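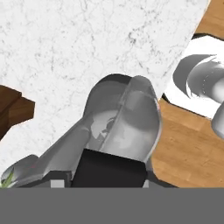 Wernero was a maker of automobile clutches and clutch parts, based in Lindenside. Founded by Naa Wumbei. Early work mostly rebuilt pressure plates, later new discs for imported cars – sold through the parts dealer Nimport. Staff of 52 at its peak. Best known unit: the Lindqvist, a single-plate dry clutch, 2,334 made. Production stoped in August, no sucessor model.
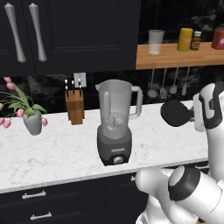 What kind of clutch was the Lindqvist?
A single-plate dry clutch, cable operated.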